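Winder Athletic Names Kedir Abera Head Coach of Women's Team

WINDER, April 17, 2024 – Winder Athletic Soccer Club today announced the appointment of Kedir Abera as head coach of its women's first team. Abera has signed a two-year contract and will take charge of training at the Visser Road ground on Monday's return of the full squad.

Abera, 45, joins from Alline Rovers, where he spent four seasons as assistant coach and one as head coach. Under his direction Alline finished second in the regional league and conceded 20 goals, the lowest total in that club's records. He holds the senior coaching license and began his career in youth soccer.

"Winder Athletic has a loyal following and a young squad with a great deal of room to grow," said Abera. "My first task is to listen to the players and the staff. We will work hard on our defending, and we will try to give supporters a team that plays forward when the chance is there."

The club received 25 applications for the position. Interviews were held over two rounds, and the board's decision was unanimous.

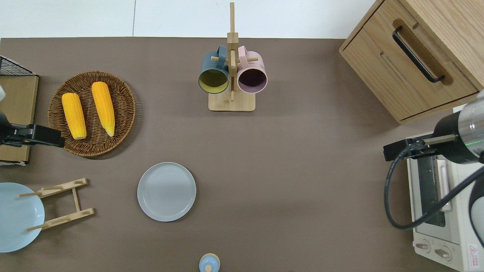 The women's first team will open its league season in September with a home match against Sadonine City. Season tickets go on sale next month at the ticket office and through the club's website, with prices held at last year's level for adults and lowered for students. Average attendance at women's home matches rose last season, and the match against Alline Rovers drew 1197 spectators, a club record for the team. To meet demand, the club will open the east stand for all league fixtures and extend the hours of the clubhouse kitchen. Corn on the cob will join the matchday menu, and hot drinks in the clubhouse will be served in mugs before kickoff. Supporters taking drinks to their seats will continue to receive paper cups.

Abera will be joined by the existing goalkeeping and fitness coaches, both of whom have agreed to new terms. The position of assistant coach remains open, and the club expects to fill it before preseason training begins. Players whose contracts end this summer will meet with the new head coach individually – no decisions on the squad list will be announced until those meetings are complete.

The preseason schedule includes three friendly matches, two of them at home. Dates and kickoff times will be published once they have been confirmed with the visiting clubs.

Members of the media who wish to interview the head coach should send requests in writing to the Winder Athletic press office. Requests for season-opener accreditation must be received at least one week before the match.

About Winder Athletic Soccer Club

Winder Athletic is a member-owned soccer club with senior men's and women's teams and a youth academy. All senior home matches are played at Visser Road.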